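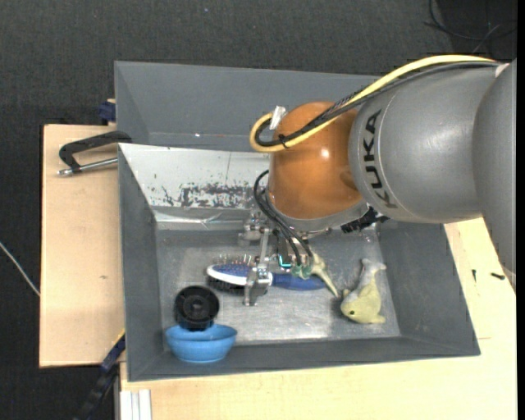 Page last changed: Tuesday, 4:12 pm

Security deposit, landlord says carpet was "ruined", what can I do

Nattawut Ruangrit

Moved out of a one bedroom in December. Deposit was 2000. Got a letter from the management company (Vukia) saying they are keeping 1073 of it for carpet replacement in the living room and hallway, plus a cleaning fee. Lived there 4 years. Carpet was not new when I moved in, had a faded patch by the sliding door already and a seam coming up near the closet.

I did the walk-through with a guy from the office, he looked around, said looks fine, left. Nothing in writing from him. I have photos from move in but only of the kitchen and bathroom, and one where you can see a corner of the living room floor. No pets. I did spill coffee once, came out mostly.

Letter doesn't have any receipt with it, just a typed list. Cleaning 150 and the rest is carpet. They also spelled my name wrong but whatever. Can they charge me for a whole new carpet? And do I cash the check they sent for the rest or does that mean I agree? Don't want to pay a lawyer more than the thing is worth.

Edit: no, I didn't sign anything at move out. Handed over keys and that was it.

Shahzad Bugti

Went through nearly the same thing with a different company. Short version, fight it, in writing.

Carpet wears out. In most places they can't bill you for a brand new one when the old one was already used up, they can only charge for whatever life was left in it. How long carpet is supposed to last depends who you ask and where you live. In my case the judge went with 9 years. So the thing you need to find out is when it was put in. Ask them. If it was already 5 years old when you got there, then add your 4, there's basically nothing left to charge for.

What I did, in order:

Sent a letter (paper, certified mail, keep the slip). Said I dispute the deductions, please send the install date of the carpet, the invoice for the new one, and the move-in inspection sheet. Gave them a date to answer by. Kept it to one page. No insults, tempting as it is.

They ignored it. Sent a second one saying I would file in small claims. Got a phone call two days later, offered me half. Said no. Filed. Hearing took maybe fifteen minutes, no lawyer, and I got the carpet money back but not the cleaning, my oven really was bad.

Look up your state's rule on itemized lists and deadlines. Some states they have to send it within a set number of days and if their late they can lose the right to keep any of it. Check the postmark on the envelope. You didn't throw out the envelope did you

On the check. Read the back and the letter that came with it. If it says anything like "full and final settlement" don't cash it until you've talked to someone, a tenant hotline or the legal aid office, usually free. If it's just a plain check it's probably ok in most places but I would still write them first saying you accept it as partial payment only. Keep a copy.

Also email the walk-through guy now. Something like "thanks for meeting me, confirming you said the apartment looked fine". Even if he never replies it's something with a date on it. Better the same day but do it anyway.

Stuart Pilkington

landlords always do this. mine kept all of it. take pictures next time

Haris Mohmand

I used to do turnovers for a property manager so from the other side of it. Agree with most of what Shahzad wrote. Two things to add.

The photo with the corner of the floor is worth more than you think, look at the full size file and see if the faded patch is in it. Also check the old listing, if it's still up anywhere. Listing photos get reused for years and the carpet will be right there. Save a copy before you send any letter, they do get taken down.

Ask neighbors in the same building too. If all the units got carpet the same year somebody will remember, and the install date is the whole argument really.

Cleaning fee, did your lease have a flat amount in it? Some do. Whether they can enforce it depends on the state agian. If it's not in the lease, ask for the invoice same as the carpet. We had a lot of those fees that never had a cleaner attached to them.

Nattawut Ruangrit

Thanks. Found the envelope in the recycling, postmark is readable. Check is plain, nothing on the back. Downstairs neighbor says her carpet was there when she moved in and she's been there longer than me, going to ask her to put that in an email. Letter goes out tomorrow morning.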